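Vamon Two-Arm Helper – Set-up and Use Guide

Section 6: Choosing a First Chore

Read this section before you assign any work to the machine. It covers what the Vamon can be expected to do in a home or small shop, what it can't do yet, and how to set up a first trial.

6.1 What to expect

The Vamon handles slow, repeated jobs with one or two objects. Moving light items from a tray to a cabinet is a good match. So is holding a long part steady while a person works on the other end.

It does not replace a person for a full round of chores. Folding clothes, washing glassware and sorting mixed drawers are not supported in this version. Some owners have had fair results with towels, but the success rate changes a lot with the fabric and we don't recommend it for a first job.

In our test shop in Ollville, the machine was given 1000 tray-to-shelf moves over the month of September. It finished more than 80 percent without help. Most of the rest were dropped parts or grips that had to be started over. A person doing the same job is still faster.

6.2 Preparing the work area

1. Clear a flat surface within reach of both arms.
2. Put only the items for this chore on the surface. Take away anything breakable.
3. Check that arm cables can move freely through the full reach. A cable that pulls tight will stop the arm.
4. Turn lamps away from white or shiny surfaces. Glare makes edges hard for the camera to find.
5. Cover nearby equipment if parts could fall on it. Plastic sheeting is fine, but keep loose ends out of the arms' path.

Caution: Keep hands, hair and sleeves out of the work area while the arms are powered. The grip does not let go on its own if the power is cut.

6.3 Running a first trial

1. Set the speed to 75 or lower on the control panel.
2. Choose Single Item from the chore menu.
3. Place one item in the start position and step back.
4. Press Start. Stay within reach of the stop button.
5. Let the machine try six times. Write down each drop or stall.
6. If it fails more than twice, move the item closer and repeat from step 3.

Note: Long, round parts are harder than boxes. They roll, and they can turn in the grip when picked up near one end. Use both hands for these – the Two-Hand Hold setting is in the same menu.

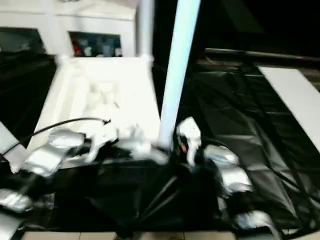 Figure 6-1. Work with a long tube. Both hands at the lower end, tray behind.

6.4 If the trial goes badly

Tube slips down through the grip: Clean the fingers with a dry cloth and raise the grip force one step.

One hand arrives late: Run the arm alignment again (Section 4).

Machine stops and shows "No Object": Move the item off any surface of the same color. White parts on a white tray are a common cause.

For other faults, write to the Staken service desk, attention Špela Golob. Include the trial notes from 6.3 and the serial number from the base plate.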